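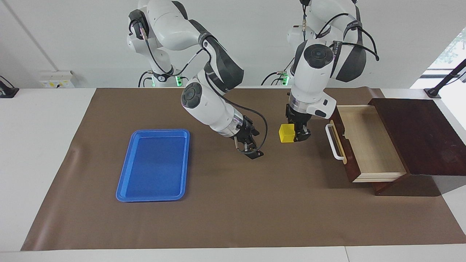

The fault was in the cable, says Ivone Fagundes, and the log pointed everywhere else. Fagundes runs the two-arm test cell at Britura in Geltville, where the work in July 2024 was simple pick and place: take a small cube, move it to a drawer or a tray, release, repeat. The left gripper began dropping cubes early.

"The controller reported a normal grip, then a normal release," she said. "The release command was never sent by our program. We checked that first."

Her team spent 3 days on the software and replaced the finger pads. Drops continued. Fagundes then sorted the failures by arm pose and found that they clustered where the wrist turned furthest.

"At that angle the cable was pulling on its connector. One pin lost contact for 40 to 50 milliseconds. The gripper restarted, and on restart it opens. That is the default."

The default worried her more than the wire. A cube weighs very little — a heavier part would have been a safety matter. She stopped both arms until the setting was changed to hold position after a restart.

The cable was rerouted with more slack, and the cell then ran 100 cycles at the worst angle without a drop. Fagundes does not consider the case closed. The sister cell in Toledo uses the same connector and is due for inspection in October.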